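Robot Learning Practical
Handout 4: Gathering your own examples
Ashley Dawber

Last week we talked about what a policy does with its training data, and several of you asked, quite reasonably, where the data comes from. This week you are going to make some. I have always found this the most enjoyable part of the course (and the most tiring, so do bring a snack for the break), and I hope that by the end of it you will read the data section of a paper with rather more sympathy than before.

What we are collecting

Each pair will record 50 episodes on the drawer task. An episode is one complete attempt, from the arm in its starting pose to the arm back in its starting pose, together with the sentence that tells the robot what it is meant to be doing. Once everyone has finished we pool the lot with the Inskip set, which has 2,800 episodes from earlier years, and train on the two together in Handout 5.

Write your sentence before you touch the controls. "Put the orange in the bottom drawer" is a good one. "Tidy up" is a lovely thought, but the model has no way of knowing what you had in mind, and I'm afraid that by the following afternoon neither will you.

Variety, and how to get it

It is surprisingly easy to record the same episode over and over. You find a layout that works, your hands get used to it, and off you go. Please resist! Between episodes, move the objects, turn the bottle to a new angle, lay the can down if it was standing, and change which drawers are open and how far. Swap drivers every ten episodes too, as two people never steer quite alike — and the model benefits from seeing both.

Keep your failures. If the can rolls away, finish the attempt as best you can and mark it as failed in Stedus. We shall want those later, when we come to teach the system what going wrong looks like.

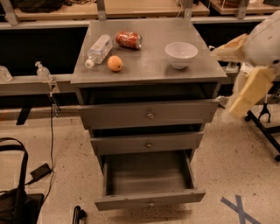
Figure 1. A layout for the drawer task: bottle, can, orange and bowl on the cabinet top, bottom drawer pulled well out, gripper open.

Before you press record

Look through the head camera view, and check that you can see into the drawer you are going to use. Check that the gripper is open and clear of the cabinet. Then read your sentence aloud to your partner, who should be able to point to the right object and the right place without asking you anything.

For next time

Upload your episodes to the shared folder, with a short note (200 words is plenty) on which layouts you found hardest to drive and how you varied them. Do watch a few of your own recordings before you write it.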